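Tampo de mesa claro: óleo, cera ou verniz?

ines_godinho
Comprei uma mesa em segunda mão para a sala e quero tratar do tampo antes de a pôr a uso. A madeira é clara, bege, com o veio a fazer aquelas ovais compridas umas dentro das outras.
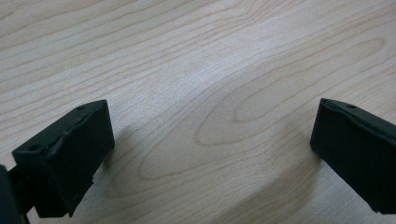
O vendedor disse que era bétula maciça, mas não sabia o que lhe tinham posto em cima. Tem 70 cm de largura. Vai servir para refeições e para os miúdos fazerem os trabalhos. Gostava de manter a cor, sem amarelar. O que usavam?

Kourosh B.
Antes do produto, confirma se é maciça. Vê o topo da tábua, na lateral. Se o desenho de cima continuar pela espessura, é maciça. Se houver uma linha fina a separar, é folha e tens de ter muito cuidado com a lixa.

edileuza.b
Para mim é folha. Pode ser bétula, pode ser bordo, só pelo desenho não dá para dizer. Eu punha verniz aquoso mate, duas demãos, com lixa fina à mão entre elas. O óleo escurece sempre um bocado estas madeiras claras.

rostam_f
Discordo do verniz. Numa mesa de refeições risca e depois é preciso lixar tudo outra vez. Com óleo duro retoca-se só a zona gasta. Tenho uma assim desde março e está boa. Amarelou pouco.

edileuza.b
"Amarelou pouco" — ela pediu sem amarelar. E retocar óleo numa folha já gasta também tem que se lhe diga.

rostam_f
Há óleos com um pouco de pigmento branco para isso. Usei o da Casness, tom natural claro. Limpar o excesso com um pano passados uns minutos, senão fica pegajoso.

ines_godinho
Fui ver a lateral. Tem uma orla colada e por baixo do tampo o veio é outro. Portanto folha. O vendedor enganou-se ou enganou-me.

Kourosh B.
Então nada de lixadora. Faz o teste da gota de água num canto: se ficar em cima, ainda há acabamento e basta limpar e passar uma lixa 240 de leve. Se a madeira escurecer, está em cru ou quase.

ines_godinho
Pus a gota num canto e escureceu ao fim de um minuto. Depois de secar não ficou marca.

Nasrin H.
Com miúdos e canetas de feltro eu ia pelo verniz. Três demãos finas em vez de duas, e esperar bem antes de pôr pratos quentes. Experimenta primeiro na parte de baixo, embora se a folha for diferente o tom não vá ser igual.

edileuza.b
Concordo com as três. Rolo de espuma, sempre no sentido do comprimento.

rostam_f
Continuo a preferir o óleo, mas a mesa é tua. Cera sozinha é que não, um copo molhado deixa logo roda.

ines_godinho
Vou pelo verniz mate. Alguém sabe se a loja da Siqueira vende latas pequenas?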